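The Little Whiteboard and Other Things I Kept

January 3, 2020

I spent most of the holiday break going through the spare room. We moved to Broltcombe in July and that room got everything we didn't want to deal with. By Christmas you could open the door but you couldn't get to the window.

I am not a minimalist and I don't plan to become one. I just wanted to be able to use the room. The house is 1,322 square feet, and giving up one whole room to boxes was starting to bother me every time I paid the mortgage.

Haris Afridi, my old roommate from Grokberg, told me to do it by type of thing. All the paper first, then all the cords, then all the clothes. I tried that for one morning and ended up with six piles that ran into each other. After that I went box by box, starting from the door. A box did not get put down until it was empty. It was slow but I could see floor at the end of each day, and that kept me going.

Paper was the worst part. I had bank statements from an account I closed before I met my wife. I had the manual for a Jin rice cooker that we gave away two apartments ago. I kept tax papers, car papers and letters, and the rest went through the shredder, which overheats if you run it for too long. I'd feed it a stack, go make coffee, and come back.

Clothes went faster. Anything that didn't fit went in the donation bag without a discussion. A few sleeveless things were going to be folded away until summer, but folded clothes disappear in this house, so I left them on hangers. We have a light wooden rack that holds a few pieces and doesn't need to be screwed into anything. I'd recommend one if your closet is as narrow as ours. Ours gets full with winter coats -- mostly mine -- and there is no room left for anything you might want to see.

The table took some thought. I wanted a place to sort mail, wrap presents and write things down, and I didn't want to buy another piece of furniture to do it. What I had was a mat with flowers on it, which covers most of the top, and a small whiteboard with a pink border. The board has little black feet, so it can stand up by itself and doesn't need a nail in the wall. I've used boards like this for grocery lists and they always get ignored after a week. This one says "Faith in your journey" in red marker. The letters are uneven and I don't care. I meant to wipe it off and write the trash schedule, and so far I haven't.

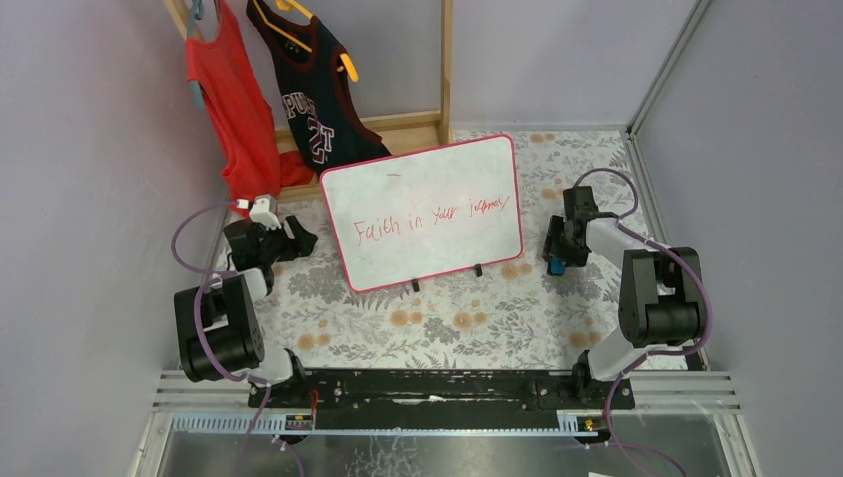
What I got rid of

I wrote it down as I went, mainly so I'd know if I went looking for something later. The list came to 81 items, with a bag of clothes counted as one. The big ones were a floor lamp with a bad switch, a set of dishes we never unpacked, and a folding chair that pinched. The thrift store on Gorumgate took almost all of it. They don't take pillows, so call before you load the car if you have pillows.

I made 2 trips. It would have been one if I had put the lamp in first.

What I haven't done

Photos. There are nearly 1,000 prints in shoeboxes, and most have nothing written on the back. My mother can probably name the people in the older ones, so I'm taking a box with me the next time we visit.

The cords are also still in a bag. I know what maybe four of them go to. The bag is on the closet shelf, and I can get to the window now, so it can stay there for a while.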